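Mendbridge Demonstration Bench, Dotandale
Monthly safety check, February
Checked by: Mabli Beddoe
Copy to: Trefor Eynon

1. Emergency stop within reach of the person demonstrating
Pass. Pressed and reset with the arm at rest. Button is stiff but latches.

2. Speed limit set for hand guiding
Pass. Limit reads 50 mm per second in the settings. Please leave it there. It had been raised since the January check and no entry was made in the log.

3. Remote control handset
Pass with comment. Dead-man switch releases properly. Battery cover is held on with tape. Howells have been asked for a new one.

4. Cables and trip hazards
Fail. Lead to the second monitor crosses the walkway. Rerouted at 2 pm and rechecked, now a pass.

5. Head camera strap and mount
Pass. Strap cleaned. Anyone with neck ache after a long session should say so and swap over.

6. Sleeves, watches and rings
Pass. Forearms bare and no jewellery for all hand demonstrations.

7. Task set-up: label printer, change of roll
Pass with comment. Lid goes fully open before the roll is picked up. Roll in the left hand, right hand kept by the printer. Keep fingers clear of the hinge when closing.

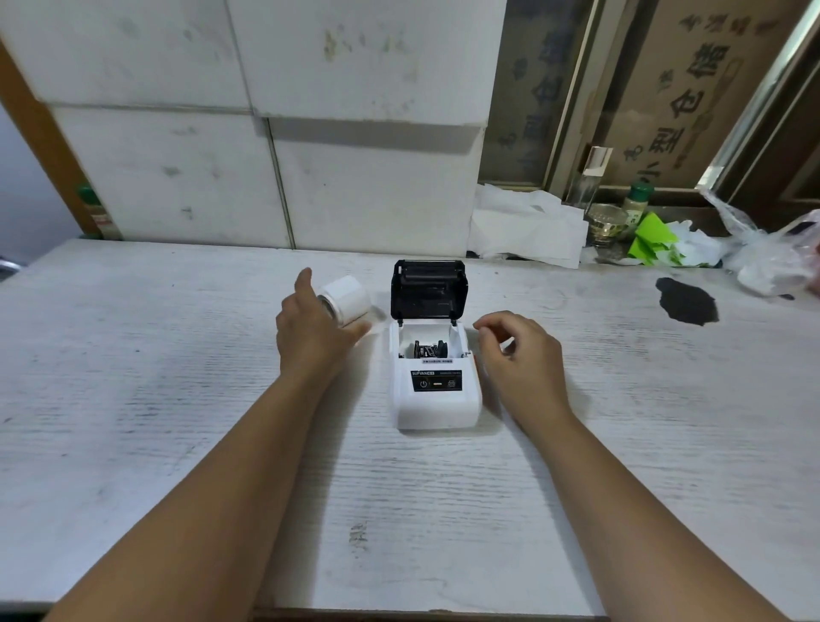

Do the movement at an even pace and stop for a moment before the roll goes in. Trefor's last batch was too quick at that point and 6 of the takes had to be done again. The target is still 1,000 good takes for Brillport, but there is no need to rush for it.

8. Table surface
Comment. Marks and a black stain on the top. Not a hazard. Check the edging for splinters next time.

9. Rest breaks
Fail. Two sessions ran past 50 minutes with no break written down. Trefor to remind everyone.

Open actions: handset cover (Howells), break sheet (Trefor), log entry for the speed change (whoever made it).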